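Skindska three-seater sofa, reviewed after a September of sitting on it

Skindska sells its sofas online only, with no showroom, and the website is very sure of itself. "Cloud comfort" comes up on nearly every page. I paid full price for the three-seater and I've had long enough with it now to have opinions.

Delivery first. I was given a slot on Thursday and it did arrive on Thursday, in two boxes, left in the hall of a building with no lift. The checkout page says "room of your choice". Apparently that costs extra, and you find out by ringing up.

Assembly is advertised as 12 minutes. It took my neighbour Rami and me over 30, most of that spent on the back legs, where the bolts go in at an angle and the supplied key is too short to turn properly. Use your own.
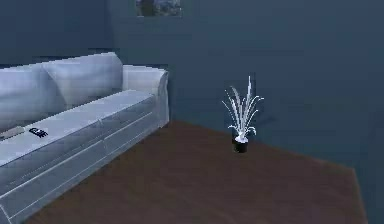 Colour is where I'd be most careful with any sofa bought off a screen. Mine was sold as "mist", which on the website looked like a plain warm grey. In my front room it goes slightly green by the evening. Pale upholstery picks up whatever is near it, and a light grey sofa against dark blue walls can end up with a touch of lavender. If your walls are a strong colour, order the fabric samples and leave them in the room for a day. Skindska charges for samples, and I think that's cheeky at this price.

The seat is good, I'll give them that. Firm, deep enough for someone tall, and it doesn't tip you towards the middle. The back cushions I like less. They slump by the end of a film and need thumping back into shape, and the filling has already bunched in the corner where I sit. Customer service told me this was "normal settling". Maybe. My old Murakami sofa went years before it did that.

The stain-resistant claim didn't get far with me either. Water beads up nicely. Tea does not, and I have a faint ring on one arm to show for it. The covers come off, but the label says dry clean only, so that's another bill.

Would I buy it again? At sale price, possibly. At full price I'd go and sit on a few things in an ordinary shop first. The Daltar two-seater was on my list and I wish I'd tried it.

Ayane Noguchi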